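wrist cam demos - how many before you train?

gripfoot
Posted Friday, September 5, 2025
At 1745 demos on the tabletop pick set, mostly food and small boxes. Policy still hesitates on the approach. Keep collecting or train now? Boss at Selitex wants 3000 before we touch the GPUs.

ornent_fan
Train now. Seriously. We stopped at 200 for a first pass and learned more from that than the next month of teleop.

mothbucket
Disagree. 200 gets you a policy that knows one table. We went to 3899 at the Paterson site and the last thousand is where the odd angles got covered

ornent_fan
Odd angles yes, but did you vary the start pose? Or just the same reach over and over

mothbucket
varied since April. before that no, and yeah those were mostly wasted

gripfoot
Ok so start pose. Ours are nearly all from one side, operators get lazy after lunch (me too). Will split the next batch, half with the fingers open and well off to the side of the tray.

lowtorque
Also check your hesitations arent in the demos. If the operator pauses to think the model learns teh pause. We trim them at Moscombe, makes a big diffrence.

ornent_fan
^ this. trim first, then argue about numbers

gripfoot
Didn't trim anything, ugh. Doing it tonight. Wrist view from the current set, tell me if the angle is too steep -

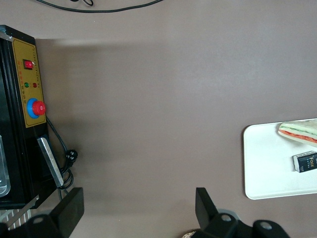 and if it is I'd rather remount now than at 3000. Bracket swap is ten minutes, redoing the demos isnt.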